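High school football - how does the tiebreaker work if three teams finish even?

Asked March 5, 2025 in Sports > High School

ok so my nephew plays for Ratlow and last fall they ended up tied with Sebastian and Prorken for second in the district. All three beat each other once, Ratlow over Sebastian, Sebastian over Prorken, Prorken over Ratlow. Somehow Prorken got the playoff spot and we got sent home. The paper just said "on points." What points?? Ratlow scored way more than anybody all year. We had 316 on the season. Trying to understand before August so I'm not yelling at the wrong people again. Thanks

3 answers

Answer 1 (best answer)

Not season points. Most districts only look at the games between the tied teams, and they use point differential, so what you won by minus what you lost by. And theres usually a cap per game so teams don't run it up.

Say the cap is 14. Ratlow beats Sebastian by 40, you get plus 14. Ratlow loses to Prorken by 10, minus 10. You're at plus 4. Prorken gets plus 10 for beating you, then loses to Sebastian by 5, minus 5. They're at plus 5. Sebastian is plus 5 and minus 14, so minus 9. Prorken goes through by a single point even tho you blew somebody out.

I made those scores up, don't know the real ones. Check the district handbook, the cap is different all over. Some places use 12, some 15. Overtime wins often count as just plus 1 no matter what.

Also once one team is picked, some districts go back to head to head for the other two and some keep going down the same list. Matters if there's a second spot open.

Answer 2

its a coin flip where I live lol. They did it in the parking lot at Brodotetti Field one year. Our whole season came down to that. Be glad you got math

Answer 3

First answer is right mostly. Few things to add - forfeits normally get scored at the cap or 1-0, depends on the state. Non-district games don't count for this at all, so a big win in week one does nothing for you. And the athletic director has to have the written rules, just ask. Ours emailed me a copy same day.

If you want to argue for a change the time is before the season, when the schools vote on it. After the games are played you get nowhere, been there.
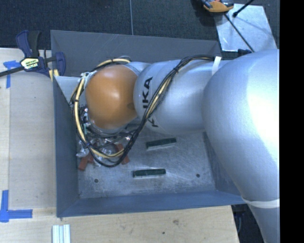 Robot arm over a metal bin

Comments on this answer (2)

oh wow ok so the cap is what killed us. We won that Sebastian game big. Emailing the AD tonight

yep sounds like it. ask about the overtime thing too

Viewed 2,970 times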